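Suseo hand gripper, open day at Lorkby

Reviewed 25/03/2026
Verdict: 2 stars out of five. Might be worth another look in a year.

I went to the Lorkby open day because the invitation promised that visitors could "teach a robot a household task in minutes". I have been to enough of these afternoons to know that the word "minutes" does a lot of work, and I took my own watch.

The thing on show was the Suseo, a gripper you hold in your fist and squeeze. A camera sits above the two black fingers and records what you do with them, and the recordings are then used to train an arm to do the same. Senthil Varma ran the demonstration and ran it well. He talked slowly, answered what he was asked and didn't pretend to know the price when he didn't.

Getting started is easy, I'll give them that. You pick it up, the trigger moves the fingers, and the weight is fair for the first ten goes or so. After that my wrist began to complain. Kerstin Wendt, who had come over from Seltine and has smaller hands than mine, put it down sooner than I did and went to find a chair. There is one size of handle. When I asked whether a second was planned I was told it had "come up".

The task was putting a spoon into a mug. We were told the arm had learned it from 402 recordings, and the arm did manage it, four times out of six while I stood there. One miss was close. The other sent the spoon off the table, and a man behind me clapped, which I thought was unkind. Natnael Kumsa asked to move the mug to the other side and was told that would be a different demonstration. I'd have liked to see that one.

As for minutes, each visitor got a turn of 60 seconds, and nothing any of us recorded was used that afternoon. The training takes place later on another machine. So we taught nothing, strictly speaking. We held the gripper and then we watched an arm that other people had taught — perfectly interesting, but a different thing from what the invitation said.

My main grumble is the fingertips. The pads are what touches everything, so I looked at them harder than at any other part.
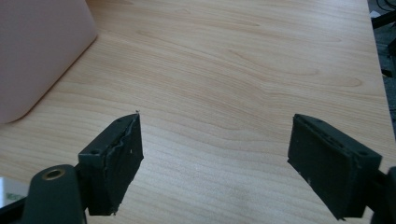 A pad with a rough, frayed edge and bits of fibre sticking out of it doesn't fill me with confidence, however good the software is. I asked Senthil how long a pair should last and he said it depended on the work. Fair enough, but it's the sort of answer I get from tyre fitters. They have small screw holes in them, so I assume you can change them at home with an ordinary screwdriver. Nobody had a spare pair out to show me, and spares weren't on the price sheet either.

What I did like: the fingers open wide, the trigger is smooth, and the handbook (103 pages, printed, with an index) is written in plain words. I read a fair bit of it over the tea. The chapter on cleaning is better than the one on setting up.

If you run a workshop or a college lab and have someone patient on hand, ask for a loan before you pay for one. Ask about the pads too, and get the answer in writing. Lorkby say there will be another open day next January, and I've put my name down on condition that they move the mug.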